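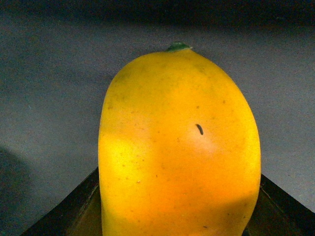

Re: Thinking of leaving the city for Jisdale, talk me out of it?
From: Gwenllian Ruddock
27 Feb 2020

Hi Liudmyla (and hello everyone, I've been lurking again),

> We've been offered a transfer and could be in Jisdale by May. Everything I read
> online is either an estate agent or somebody who left in a huff. Is it as cut off
> as people say? We're in a flat now, no car, and I'm used to having a tram at the
> end of the road. My husband thinks we'd be bored in a fortnight. Also what do you
> all do about heating, I've heard stories!
> Liudmyla

I moved up four winters ago from a top-floor flat with a shared bin store and a view of another top-floor flat, so I feel I can speak to this. My first month here I cried in the post office, but that was mostly the forms.

Is it cut off? A bit, yes. The 35 bus is the one you want and it goes down the valley to Girkia, where the trains are, and it's fine in the daytime. In the evening it is a different animal. The last one back leaves before any film worth seeing has finished, so you either learn to love matinees or you make friends with drivers. I did both. You can manage without a car if you live on the lower road. If you take one of those lovely places up past the chapel you will be walking up that hill with your shopping, in sideways rain, and you'll hate me for not saying so.

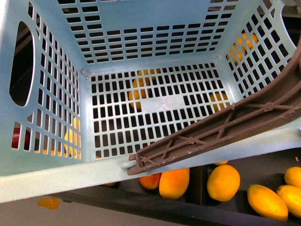
Blue plastic basket, looking down into it.

Which brings me to rent. We pay 692 a month for two bedrooms and a sort of cupboard the agent called a study (I keep the ironing board in it). When I told my sister she made me say it again. Mind you, a good part of what you save goes on heating, so don't go booking holidays. Most of the older houses on the lower road are on oil, and the suppliers won't come out for less than 500 litres, so you want a bit put by before your first delivery. Ask when the tank was last looked at. Ask to see it! I was shown the garden, the shed and a very nice apple tree and never once thought to look behind the hedge.

Weidong Yao asked on here last year about damp and got about nine different answers, so I'll only say that the back bedroom in ours needs its window open every morning, even in January, and that I ignored this advice for a whole winter and lost a good pair of boots to mould.
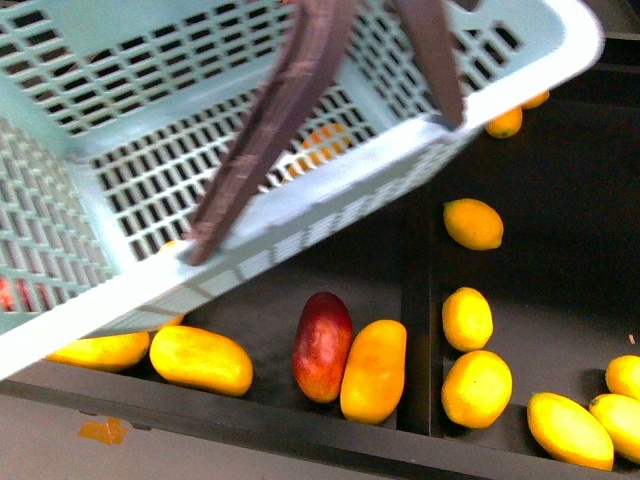 Bored, though, I don't know. I was for a while. What I hadn't reckoned with was how slow people are to ask you to anything, and then how they all ask you at once. It took until our second spring. I'd decided they were standoffish, and they'd decided I was one of the people who'd be gone by Christmas, because we mostly are. After that it was a quiz team, a choir (I can't sing) and somebody's allotment to water for three weeks. If your husband likes walking he'll be all right. If he likes restaurants he'll be less all right. There's the Hutapea, which does a very good curry and shuts whenever the owner fancies it, and there's the pub, and after that you're into Girkia.

Things I miss: decent bread, being anonymous, a chemist open on a bank holiday. I used to miss the noise and now I go back to the city and can't sleep.

One more thing, the internet. Check the actual house and don't go by the postcode. We get next to nothing upstairs and Ray-next-door's wall seems to get the lot. If either of you works from home, take a laptop to the viewing and sit on the floor with it.

I put most of this to the people at the last newcomers' coffee, in case I'd gone soft on the place.
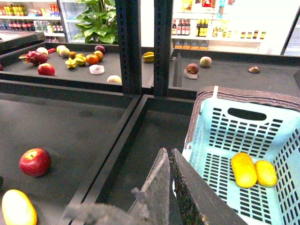 Bronisława Makowska thought I was being far too kind about the bus. She's waited 100 minutes for it in the snow, she said, and anyone moving here without a car should come for a week in February before signing anything, not a weekend in summer when it all looks like a biscuit tin. I think she's right about the February part. You've just missed this one, but March will do nearly as well for misery.

Come and stay if you want to look round. The spare room is the damp one but I'll have had the window open.

Gwenllian

Shared 14 times | 3 comments

Latrice Villanueva
Agree with all of this except the bread. The Dollero van comes to the lower road in the mornings now and the rye is lovely, you just have to be up for it.

Weidong Yao
In the end it was a blocked gutter, for anyone still wondering. None of the nine answers!

Liudmyla Kravets
Thank you so much Gwenllian, I read it out loud at dinner. He's gone quiet about being bored and is now worrying about the oil tank. We'd love to come in March if you meant it about the room.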